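Grorkham Youth Brass Programme
Progress report to the Drevora Fund, second term

1. Summary
Spending and attendance are on plan. Instrument repairs are behind schedule. The July concert is confirmed.

2. Tuition
Weekly lessons continued at both sites. Enrolment stands at 90, with 20 players now in the intermediate band. Sectional rehearsals for low brass were added after half-term – trombones share a room with the tubas until the second practice room is free.

3. Instruments
Wunex returned the first batch of cornets with new valve springs and water keys. Two baritones are still awaiting slides. Loan agreements have been reissued with a revised damage clause.

4. Expenditure
Spending this term was £3,612, mostly tutor fees and repairs. Sheet music came in under budget – De Luca supplied the march sets at the school rate.
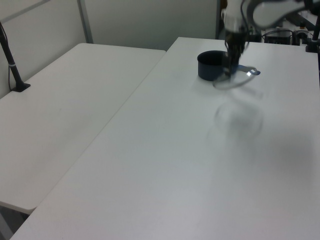
5. Next term
Complete the outstanding repairs. Hold auditions for the intermediate band. Submit the concert programme and final seating plan to the Fund by the end of June.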